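Two Nights at the Old Customs House, Arnevska

July 2021

I have wanted to stay at the old customs house in Arnevska since I was a student, when I went past it on a bus and somebody in the seat behind said it was haunted by a clerk. It has taken me a long time to get back. It was a guest house by then, and had been for years, but I only found out it took bookings when Aarti Thakur sent me a page from a newsletter she gets.

Arnevska is a small river port that stopped being a port when the railway came. There is one main street, a church with a green roof, a square where the buses turn round and a long stone quay with grass growing in it. The customs house stands at the upstream end of the quay. It has three floors, small windows at the bottom and bigger ones higher up, and a door wide enough for a cart.

A bit of history

The date over the door is worn and people read it differently. The owners go by the account books, which start when the building was already in use. What is certain is that everything that came up the river had to be landed here and weighed: salt, hides, lamp oil, cloth, and a good deal of wine going the other way. At its busiest the quay is supposed to have handled 800 boats in a season. I find that hard to picture now, with two rowing boats and a heron.

When the port closed, the building was a grain store, then a school for a few years, then a place where the town kept its snow shovels. The Sachdeva family bought it when the roof was nearly gone and spent the better part of a decade on it. They kept the big scales on the ground floor. You eat your breakfast next to them.

One of the account books is on show in a glass case in the hall, open at a page with the total 1,489 written at the bottom and underlined twice. There is no note to say what it is a total of. I asked at the desk and was told that guests ask this more than anything else, including about the ghost.

The clerk

The story goes like this. A clerk called Dasten worked on the top floor and was accused of letting barrels through without the duty paid. He said the books were right and he would prove it. He sat up over them one night in October, and in the morning his lamp was still burning and he was not there. Nothing was missing but the man and his left boot. Some versions have him in the river, and some have him living comfortably downstream with the money.

Since then he is meant to be heard walking about on the top floor, one foot shod and one not, so that you get a knock and then a softer sound. He also turns pages. An older lady I met by the church told me her mother cleaned there when it was a school and would never go up after dark. She also told me that the school closed because of damp.

The rooms

I had room 4, on the top floor at the back. I had asked for it. It is the one Dasten is supposed to have worked in, although the wall between it and the next room is newer than he was, so I suppose he would have had both.

It is a plain room. Bed, desk, chair, wardrobe, a deep window sill you can sit on. The floor slopes towards the river, and if you put a pencil down on the desk it will not stay there. The bathroom is up two steps and has a low beam, which I hit on the first evening and again on the second morning. The water was hot and there was plenty of it. The bed was good. The walls are thick enough that I never heard the people next door, and I know there were people next door because I met them on the stairs.

It does get cold at night, even in summer. The stone holds on to the river air. Take thick socks, a jumper for the evening and something to drink out of by the bed, as the kitchen is a long way down in the dark.
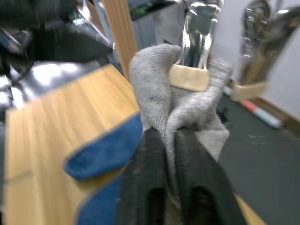 The first night I slept straight through. The second night I woke at some point after two and lay there listening. There were noises. There was a tick from the pipes, and something that I took to be a shutter, and then for a short while a sort of knock with a gap after it. I would not put it any more strongly than that. A sloping floor and old boards will do a lot on their own. I did not get up to look, and I left the lamp on afterwards.

Food

Breakfast is bread, white cheese, plum jam, eggs if you ask the night before, and coffee from a very big pot. In the evening they do one dish and a soup. We had river fish with dill the first night and a bean stew the second, and the stew was the better of the two. There is a local spirit called Raselum, made with caraway and something bitter. You are given a small glass of it whether you want it or not. I did not mind it by the end.

If you want a choice, there is a café on the square, roughly 200 metres from the door. It shuts early.

Getting there

The bus from the county town takes a little over an hour and stops at the square. There are not many in a day and the last one back leaves in the afternoon, so check before you set out. By car it is simple enough until the last stretch, where the road follows the river and is narrow. You can park on the quay.

The ground floor is open to visitors who are not staying, mornings only, and there is a box for coins by the scales. For the upper floors you need to have booked a room. Ask for the back if you want the river, and for the front if you want to sleep.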